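March 2020

Violet booth, tabletop stuff. Quick notes before I forget.

Wallpaper holding up ok on all the walls. Pattern repeat is big so seams are hard to spot, good. One tan stain low down, just above the tabletop at the back seam. Tried damp cloth, no change. Anisa Menon says leave it, Ridwan wants to patch from the leftover roll. I'm with Ridwan.

Top needs a wipe again, specks and smudges esp. near the back and along the rail. Use the mild stuff, NOT the Clollmont spray, it left a film last July.
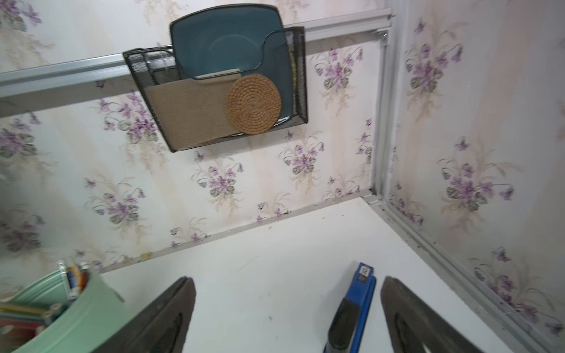
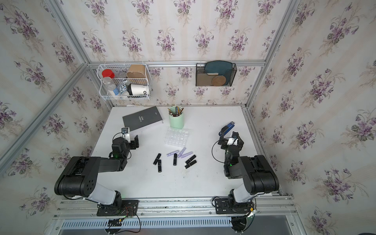
Blue stapler, label still on & readable. Staples: 2 boxes left in the drawer, 3000 each, fine for now. Mint pen holder is too full, pens jam when you pull one out. Take out 9 or 10 and put them in the spares tin. Colored pencils stay, Aiman likes the colors agianst the violets.

Compartment box - lid hinge feels weak, ask Teguh if Prandero still sells them. Gray FASHION book goes back to Anisa Manurung when we're done with it.

To do
- wipe top
- find wallpaper roll (under the bench??)
- thin out pens
- check back corner beams are sqaure, used the short level last time, dont trust it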